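4. Swapping hands: what we tried in the bathroom

4.1 Why we bothered with two different hands

When we started on the wiping tasks we had the same hand on both arms, and I'll admit I liked it that way. One set of spares, one driver, one calibration routine. But the sink kept beating us. The simple gripper we'd been using everywhere else (we call it the Pelumon, after the project it was built for) is a lovely thing for picking up bottles and pulling handles, and it's hopeless at holding on to a wad of cloth while something pushes back. You close it on the middle of the cloth, press down, and the fabric walks out sideways.

So we put a multi-fingered hand, the Somano, on the left arm and left the Pelumon on the right. The rest of this section is about how those two compared on the same job, and about what we had to change in the controller to make the comparison fair. I say fair, but I should be upfront that it was never going to be perfectly fair. The Somano weighs more, sits further out from the wrist and has its own cable, and all of that shows up in the arm's behaviour whether you want it to or not.

4.2 Setup

All the runs were done in the bathroom of our test flat, at the vanity. We'd looked at using a mock-up basin bolted to a bench, and for the first couple of weeks in February that's what we did, but the results didn't carry over at all. A bench basin has free space on every side. A real one has a wall behind it, a faucet poking out over the bowl and a cabinet underneath that the robot's body has to stay clear of. The arm ends up reaching in at an angle you'd never choose, and the wrist runs close to its limit for half the stroke.

The robot parks in front of the cabinet and we don't let the base move during a run. One arm works and the other one holds a fixed pose down low, out of the way. The head camera gives the operator their view, and it's also the view we recorded for scoring afterward (Figure 4).

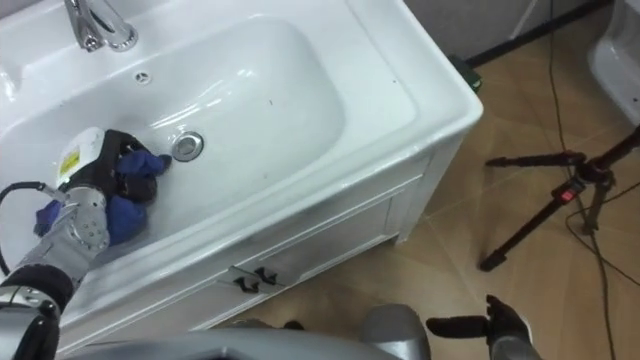

Figure 4. Head camera view during a left-arm run. The multi-fingered hand holds the cloth in the basin while the right gripper stays down low.

Each run started with the cloth already in the hand. We did try having the robot pick it up off the counter first, but then we were measuring two things at once and couldn't tell which one had gone wrong, so we dropped it. An operator closed the hand with the cloth laid across the palm, the arm moved to a start pose over the bowl, and from there the controller took over. The stroke was a spiral from the wall of the basin down to the drain and back out again. We called a run a success if the cloth was still in the hand at the end and the path had been followed the whole way without a safety stop.

We did 30 runs with each hand under each controller. The hands were swapped onto the same arm for this, so that the left arm did all the scored work. Swapping took a while and nobody loved it, but comparing a left-arm hand with a right-arm gripper would have muddied everything, because our right shoulder has a bit more play in it.

4.3 Controllers

We tried 2 controllers. The first was plain position control with a stiff wrist, which is what we'd been using for everything up to that point. The second was a compliant controller we built on top of Fodomine, our in-house motion library. It follows the same path but lets the hand give a little when it meets the porcelain, and it tries to keep a steady push into the surface. Both ran at 1000 Hz, and both were given the same spiral, the same start pose and the same speed.

Tuning the compliant one was more of a chore than I'd expected! With the light gripper it behaved nicely straight away. With the heavier hand it hummed, and then it bounced, and I spent a good few evenings turning the damping up in small steps until it settled. The gains we ended up with are a compromise that suits both hands tolerably and neither one perfectly. If I were doing it again I'd tune for each hand on its own and report both sets.

4.4 What we saw

Position control was rough on both hands, though in different ways. The Pelumon lost the cloth, usually partway down the wall of the basin where the curve tightens up. The Somano mostly kept its grip, but it tripped the force limit instead, since there was nowhere for the extra push to go. I found that interesting because from the score sheet alone you'd think the two hands were about as bad as each other, and watching the recordings you'd never say that.

The compliant controller helped the multi-fingered hand a great deal. The safety stops nearly went away, and what failures we had left came from a different place: a corner of the cloth working its way under the fingers and changing how far the hand sat off the surface. The simple gripper got better too, but less so. Softening the wrist doesn't do much for you when the trouble is that there are only a couple of places holding the fabric.

How the cloth was bunched mattered more than I'd have guessed. A tidy fold gave a nice flat pad but slipped sooner. A messy bunch, with bits sticking out on either side of the fingers, held on better and pushed less evenly. We didn't control for this at first, and we should have. From partway through we had the same operator load the cloth the same way each time, and I'd trust the later runs more than the early ones.

The cable on the multi-fingered hand was a nuisance the whole way through. It needs a loop of slack to let the wrist turn, and the slack wants to swing. We strapped it down near the wrist and lived with it. Anyone planning a similar swap should route the cable before doing any tuning, as we had to redo a good chunk of ours after moving it.

4.5 What we'd keep

For this job we've left the multi-fingered hand on the left arm and the gripper on the right, with the compliant controller as the default for anything that touches a hard surface. The gripper is still what we reach for with doors and bottles. We haven't tried either hand on the outside of the basin or behind the faucet, where I suspect the extra length of the Somano will start to hurt, and that's the next set of runs on the list. The gains and the spiral path are both in the Khunthong repository, along with the loading instructions for the cloth.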